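Course Handout 4: Reading and Writing the Food Label
Module: Small Food Business, Basic Level

Please read this handout before the class on Monday. We will not repeat all of it in the room, because we need the time for the exercise on page layout. Bring a pencil, a ruler, and one package from your kitchen that still has its complete label.

1. Why we begin with the label

Many students want to begin with the recipe. I understand this, but in this course the label comes first. When you write the label you must answer many questions which the recipe lets you forget. How much is in the package? What is one portion? Who is responsible for the product? If you cannot write the answer in a small space, then probably you do not know it yet.

The shopper gives very little time to a label. Most people look at the front, take the product, and read the back at home, when the money is already spent. For this reason we speak in this course of two readings, the shop reading and the kitchen reading. Your label has to serve both. 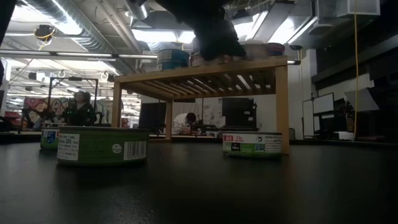
Lallside, April

The notes in this part were revised after the spring group finished. Several students asked for more material on the serving size, so section 3 is longer than in the old version. If you have the old version, please do not use it for the homework. The numbering of the exercises is different.

2. The parts of a label

We use the following names in class. Other books may use other names.

Front panel. The side which the shopper sees first. It has the name of the food and normally the amount.

Name of the food. Not the same thing as the brand. "Sunano" is a brand. "Chickpeas in salted water" is the name of a food. In the homework last term, a third of the labels had only a brand, and the reader had to guess what was inside.

Nutrition panel. A box with the serving size, the energy in calories, and then the nutrients in a fixed order. Do not change the order to put the good numbers on top.

Ingredient list. By weight, from the most to the least. Water is also an ingredient when you add it.

Allergen line. Placed directly after the ingredients. Keep the words simple. If the food contains milk, write milk, even if you think that everybody knows what butter is made from.

Responsible company. Name and place. For our class project, everybody uses the same company name, Danitier, so that we can compare the labels.

Bar code. You do not have to draw a real one. Leave a white area for it, with free space on the left and right side. On round packages the bars should be placed with care, as a strongly curved surface can be difficult for the scanner.

3. Serving size and calories

This is the section where most mistakes happen, so please go slowly.

The calories on a label always belong to an amount. A number alone says nothing. When you read a number of calories, your next question must be: in how much food? Sometimes the answer is the whole package, sometimes it is a part of it, and some labels give both in two columns.
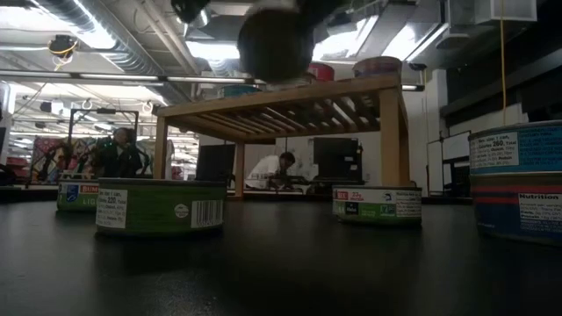
Figure 2. Nutrition label in black on white; the calorie line reads 220.

Let us do one calculation together. We have a bean stew which we want to sell in a jar. The full pot gives 1,457 calories. We fill the pot into jars and we want to know the calories in one jar. If the pot fills two jars equally, each jar has 728.5 calories. We decide that one jar is two servings, so one serving has 364.25 calories.

Now, nobody needs the last part of this number. A label is not the place to show how exact your calculator is. Round the number only at the end, when all the steps are done. Students who round after every step come to a different result, and then they search for the mistake in the wrong place. In the class project we round to the nearest 10, so our stew is written as 360.

A second example, for you to do alone. A bag of roasted seeds weighs 333 grams. The serving is 50 grams. How many servings are in the bag? You will see that the division does not give a whole number. Write down how you would express this on the label, and why you prefer this way. There is more than one acceptable answer, but I want to see the reason.

4. Letters, color, and contrast

Small print is normal on food packages, simply because the space is small. But small does not have to mean difficult. Please check these points in your design:

Dark letters on a light area are easiest to read. If your package has a strong color or a pattern, put the nutrition panel in its own white box.
Do not print text over a photo or over a wood or cloth pattern.
Use one kind of letter for the whole back side.
Leave a little air between the lines. When the text does not fit, make the text shorter before you make the letters smaller.

Names with special letters need attention too. In our exercise set there is a rice product named Hứa, and in many fonts the second letter comes out as an empty square, or it loses its marks. Print a test page in the real size and look at it. On the screen everything seems fine.
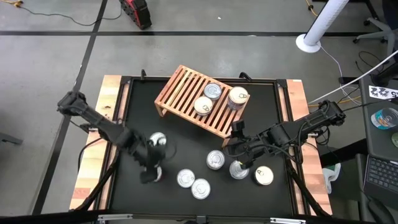
The real size is important for another reason. A student will often design the label as a flat page, and it looks very balanced. Then it goes on a round jar and only one part of it can be seen at one time. So cut out your paper label, put it around the package with tape, and turn it slowly. Mark with the pencil what can be seen from the front without turning. This marked part is your true front panel, and often it is narrower than you expected.

5. Homework

a) Finish the seed calculation from section 3.
b) Write the complete text of a label for one Danitier product of your choice. Only the text, no design.
c) Measure the label on your kitchen package and draw its parts as boxes in the real size. Write the name of each part inside the box, using the names from section 2.

Put your name on every sheet. Work in pairs is allowed for part c only.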